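Soft pads or firm pads for thin round stuff? (handheld gripper, two fingers)
Posted in Grippers & End Effectors

Faraji Mussa
Joined July, 37 posts

Hi all! I'm trying to choose between two sets of finger pads for a handheld two-finger gripper and I'm going in circles, so I'd love some outside opinions. Set one is the Clarov pads, which are soft and kind of squishy. Set two is the Alusent ones, firmer and with a bit more bite. Everything else stays the same between runs, same fingers, same wrist camera, same me.

The job is putting chopsticks and spoons back in a utensil holder, one at a time, starting from a messy pile. Big chunky things are no problem with either set. It's anything thin and round that gets me. With the Clarovs I can close on a chopstick fine, but it pivots when I lift — the heavy end drops and then I can't get it into the holder without a second try. The Alusents hold the angle better but they like to shoot the stick out sideways if I'm a little off center. I did 58 picks with each. The Clarovs dropped 14 and the Alusents dropped 14, so that was super helpful, thanks universe.

Some views from the wrist camera, table and all:

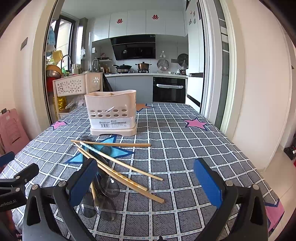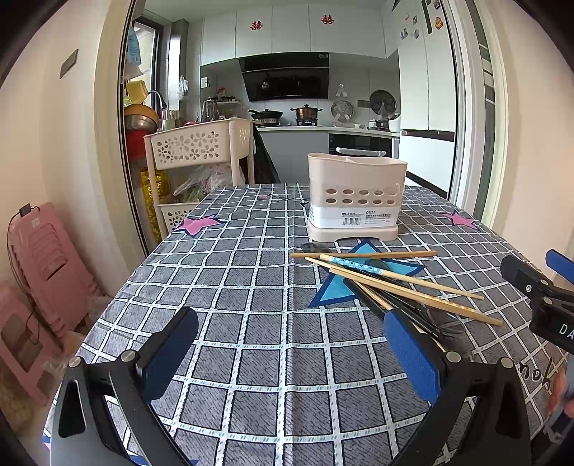
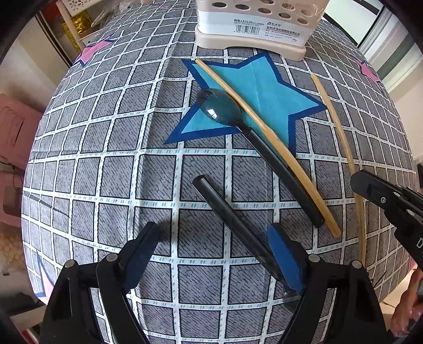

I'm also wondering if my camera is part of the problem. It's a wide lens, so stuff near the fingertips is easy to see but I'm pretty bad at judging how deep the pads are over the stick. I've been closing by feel half the time. Would you change the pads first or the camera first? And does anybody shape their own pads for this? I have a Kombo printer and some flexible filament sitting around, so I'm not scared of a weekend project.

Zaid Khalaf
1,946 posts

Pads first, leave the camera alone. If you change both you won't know which one fixed it.

Your two drop counts match, but you're describing two different failures, and I'd log them separately: pivoted after the lift, or squirted out on the close. For the pivot, grab closer to the balance point. On a tapered chopstick that's toward the fat end, further than you'd think. For the squirting, a shallow V groove running across the pad does wonders. I print mine as a thin sleeve over the firm pad — a millimeter deep is plenty, and go any deeper and you'll lose flat things like spoon handles.

Also try closing slower. I know that sounds dumb, but on my Stivik arm I cut the closing speed in half and most of the sideways shots went away before I touched the pads at all. By hand it's harder to be consistent, so do a few practice squeezes before you start counting.

stickyfingers_tom
6 posts

Just put a rubber band around each finger lol. Worked for me on pencils, never tried chopsticks

Faraji Mussa

Zaid, thank you! I went back through my notes and almost all the Clarov drops were pivots, so splitting them up makes a lot of sense. Going to print a grooved sleeve for the Alusents tonight and run another 58. Tom, I'm trying the rubber bands too, I have a whole drawer of them.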